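**Arm with wrist camera: fingers close too early on a bottle lying down**

posted by pidach_bench

Hello all. I am building a pick-up station in a shared workshop in Sekdale, and I have one problem which I can't solve by reading.

The arm has a hand with jointed fingers, and there is a small camera at the wrist. My program finds the bottle in the camera picture, moves above it, goes down and closes the fingers. When the bottle is standing, it works well enough for me. When the bottle is lying on its side, the fingers begin to close when the hand is still above it, and then they push it and it rolls away. I tried 10 times yesterday evening and got it only once.

What I have already tried:

- slower approach (no change)
- waiting 90 milliseconds more before closing (a little better, but I think it was luck)
- a piece of rubber mat under the bottle (it rolls less, but the fingers still close too early)

The height of the table is measured and written in the settings file. I measured it two times with a steel ruler. The camera gives colour only, no depth, so I guess the distance from how wide the bottle looks. Is this a bad idea? I would prefer not to buy a new sensor this month.

---

**makokha_loop**

Yes, guessing from the width is your problem, I am nearly sure. A standing bottle seen from the side has the same width from every direction. A lying bottle has a long side and a short side, and if your program takes the long side as "width", it believes that the bottle is much nearer than it is. Then it closes in the air.

You don't need a new sensor. You know the table height, so use that. Go down to the table height plus half of the bottle's thickness, and use the camera only for left, right and turning. Put a limit in the program so that the fingers can't close above that height, whatever the camera says.

Please also check how the camera is turned. Mine was fixed to the wrist with a quarter turn, and for a whole evening I was correcting left and right when I should have corrected up and down. Save one picture from the place where the hand waits before it goes down, and look at it with your own eyes before you change any numbers.

---

**slowsolder**

just put it in a holder so it stands up. problem gone

---

**tumska_evenings**

The holder is fine if you always know where the bottle is, but I understood that this is not the case here.

I agree with the answer about height. I want to add something about colour, as I had a similar fault at our bench and it took me two weekends to find. My program looked for an orange area and drew a box around it. It was a good plan until other warm colours came into the picture.

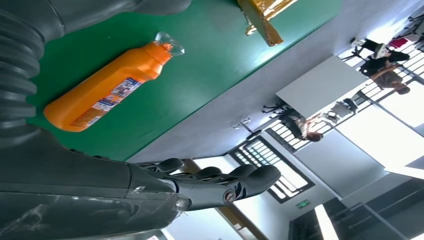

My waiting position was chosen badly, and I only understood it when I saved a picture, as was advised before. The camera is turned on its side and it sees far too much of the room. The orange bottle is lying on the green table, which is easy for the program, but further along the same table there is a box in shiny gold wrapping, and its yellow and brown folds were near enough to orange that my colour limits took some of them too. The box drawn by the program became longer, and the calculated distance became wrong. Notice also the clear cap. My program did not count it as part of the bottle, so the middle point it found was moved towards the base. I corrected this with a fixed shift of 13 millimetres along the long side.

What I changed, in this order:

1. Cut the picture so that only the table top is searched. The windows and chairs are not needed.
2. Keep only the largest orange area and throw away the rest.
3. Find the direction of the long side, and turn the wrist so that the fingers close across it.
4. Wait at 210 millimetres over the table, take one more picture there, then go down without looking again.

For the rolling, I let the thumb side touch first and the other fingers come after. If your hand closes all the fingers with one command, you can send two commands with a short pause between them. Try first with an empty bottle, as a full one is heavier and it will hide small mistakes in the grip.

If you can post your own picture from the waiting position, I will look at it.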